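About Flumo

Flumo packs things. Other companies make them, other companies sell them, and in between there is a stretch where a bottle needs to be put into something, and that stretch is us. We started in Kenside with 2 tables and a firm belief that we would need a third by December. We were wrong about the month.

Most of what we handle is orange. That was never the plan. Our first regular customer, Coppens, likes its bottles orange, its next product line was orange too, and word seems to have gotten around. We have been asked whether this affects our eyesight. We now own a gray couch for breaks.
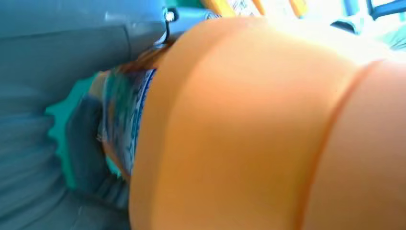
What we do all day

Bottles come in by the carton. We unwrap them, look at the labels, set aside anything with a crooked one, and pack the rest the way the customer wants them packed, even when the customer wants something strange. Drulska once asked for every cap to point the same way in the box. We charged a little extra, and then we quietly started doing it for everybody, as it does look better.

The tables are green. An orange bottle on a green table is very hard to lose, and we have tried. Clear caps are another matter. Bottles get laid on their sides while they wait their turn and stood up when it comes, with the label out so it can be read. Plastic wrapping goes in its own bin, eventually. 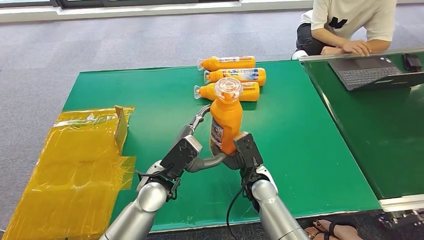
Do you take small orders?
We take anything from 10 cartons up. Below that, the paperwork takes longer than the packing, and you would be paying us mostly to find a pen.

How we got here

Flumo has been in its present building since May 2018. It came with high ceilings, a loading door that sticks, and a sign for a carpet store that we have grown fond of and left up. Drivers know to look for the carpets.

We have tried branching out. There was a season of candles, which we will not discuss, and a short run of gift baskets that taught us a great deal about ribbon. Bottles are what we are good at. They stack badly, they roll, and their labels scuff if you look at them wrong, so somebody ought to be good at them. 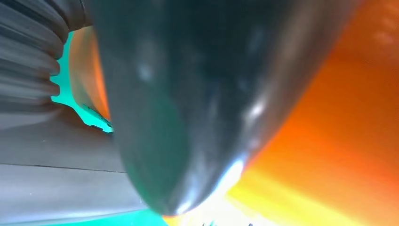

Orange up close, at the Kenside tables.

If you have bottles that need to be in boxes, write to the Flumo office and tell us the size, the quantity and the color. We reply within 3 working days. Any color is welcome.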